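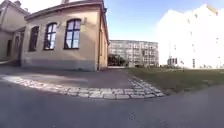 Who Uses the Reading Room? A Project Report on Opening Hours in Grusholm

Declan Wragg, Community Studies, spring term
Supervisor: Kerstin Berge
Submitted 2025-03-31

1. Background

Grusholm has a public reading room. Most people in Grusholm know this in the way they know their blood type: they were told once and could look it up. The room keeps newspapers, local history, a shelf of donated thrillers and one very good atlas. It is open on weekday mornings, when the people most likely to want it are at work or at school.

My project started with a complaint. Signe Strand, who teaches the evening Swedish class, told our seminar that her students kept asking for a quiet place to study and that she kept sending them to the reading room, which was closed. I wanted to find out whether longer hours would bring in more people or just spread the same few people over a longer day.

2. Method

I used a paper survey and a set of interviews. The survey had 17 questions, which was at least five too many. Question 9 asked people to rank their reasons for visiting, and most of them put a check mark next to everything, so I have left it out of the results.

Copies went out through the Fikholm bakery, the evening class and the front desk of the reading room itself. I got 136 back. Two were filled in by the same person under different moods, judging by the handwriting and the comments about parking, and I kept both.

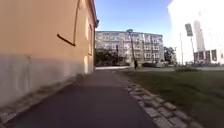 The bakery copies came back fastest and with the most butter on them. They also leaned heavily toward retired people, who had time to sit down with a pencil. Copies from the evening class took longer, partly because Signe turned the survey into a vocabulary exercise. I think this improved the answers. Her students were the only group who consistently read the instructions.

For the interviews I spoke with three people: Signe, a regular visitor named Märta Björklund, and Solveig Strömberg, who runs the front desk. Each talk lasted as long as a cup of coffee, except the one with Märta, which lasted as long as the pot.

3. What people said

Retired visitors were mostly happy with the mornings. Several wrote that they liked the room because it was quiet, and a few were open about the fact that new visitors would put an end to that. Märta has read the paper there since before the atlas arrived and considers evening hours "a solution for people who don't own lamps."

Working people and students wanted evenings. They were less clear on how often they would come. "Definitely" was a popular answer to whether they would visit, and "it depends" was a popular answer to when.

Solveig was the most practical. She pointed out that the lending system, Udis, logs itself out at noon and needs a password that only the main branch has. Reading in the evening would be possible. Borrowing anything would not. I had written two pages on staffing costs before she mentioned this.

4. Limits of the study

Nobody under 16 was asked. I did not ask about weekends, which at least a dozen people brought up in the margins, one of them in capitals. I also handed out part of the survey inside the reading room, so people who never go there are badly missing from a project about people who never go there. Kerstin warned me about this in the first week and has been polite about it since.
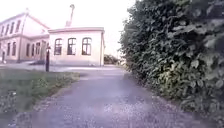 5. Suggestions

Try one late opening a week through April, on the same evening as the Swedish class, and keep the mornings as they are. Ask the main branch to change the Udis logout before the trial starts. Put the hours on the door in letters that can be read without opening it.

If the trial goes ahead, the front desk should keep a simple tally of visitors by hour. Solveig has agreed to do this as long as the form has fewer than 17 questions.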